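May 29, 2018

Got in before eight and had the office end of the room to ourselves for an hour. Hipólito Paredes had already switched on the robot and was checking the finger joints one at a time from the laptop. All fine. Last week the right thumb kept reporting a position it wasn't in, and we lost most of a morning to it, so now the joint check comes before coffee.

The job today was the blue file box and the oak cabinet, same as it has been since we finished the cups. One of us drives the arms, the other watches the recording and says keep or throw away. We swap when the driver's shoulders give out. The total in Ondeck stood at 1,873 when we started, counting everything back to February. That sounds like a lot until you look at how many of them are cups.

I drove first. Reaching to the shelf is the hard part for me. The head view is not much use once the hand is down by the cabinet, so I go by the wrist camera, and the hand itself fills up half of that. I have learned to look for the round hole in the blue and line up on it.

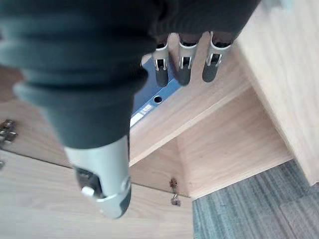

Wrist view over the shelf, fingers open.

My first few were slow. Hipólito says slow is all right as long as it is steady, and that the stops are what hurt. When I stop to think, the model learns to stop too, with nothing in the pictures to tell it why. We saw this in February with the first Skernell model, which would reach out, hang there, and then reach again. I threw away two of my own for this before he could say anything.

We also argued a bit over the parts between tries. I used to cut all of it. Dedbridge wants some kept, the hand off the furniture and nothing held, so the model has seen its own fingers against the floor and doesn't take them for something to pick up. I'm not sure it helps. It costs nothing but disk space, so I left it in and tagged it as idle.

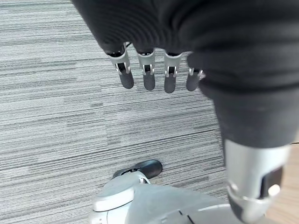

Idle, hand over the carpet.

Swapped after that. Hipólito is better with the box than I am. He works with the fingers over the top and the thumb under the edge, and lets the overhang at the front of the cabinet do some of the work. I go for the sides and squeeze, and the box turns on me. I wrote his way into the notes as the main grasp and mine as the second one. We want both in the set, but we want to know which is which.

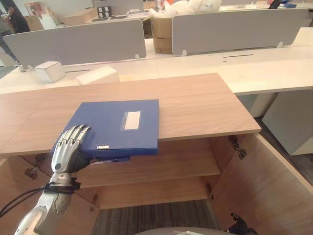 Fingers on top, thumb under the edge.

Lunch at the desk. Hjaltadóttir called in the middle of it to ask if we could vary the start position more. Yes, we can, but every new start position means going back to the log sheet and adding a row, and the sheet is already a mess. I said we would try it tomorrow. She also wants more with the door half closed. I wrote that down and did not promise anything.

The afternoon was for lifting and turning. The right hand holds and the left stays close, open, ready to take the other side. The left has to be kept out of the way of the head camera as far as possible, and I forget this every time.
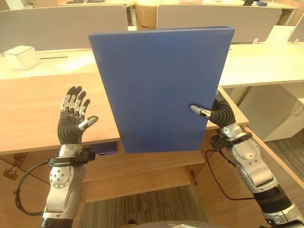

By four we had 29 kept, which is fair for a day with that much talking in it. The label names are still wrong in one place – "folder" in the older files and "file box" in the newer ones – and somebody has to go through and fix that before anything is trained. Probably me. I started on it and got through the first part of February before my eyes gave up.

Copied everything to the second drive and checked that the files opened. Tomorrow: new start positions, half-closed door, and ask about a longer strap for the wrist cables.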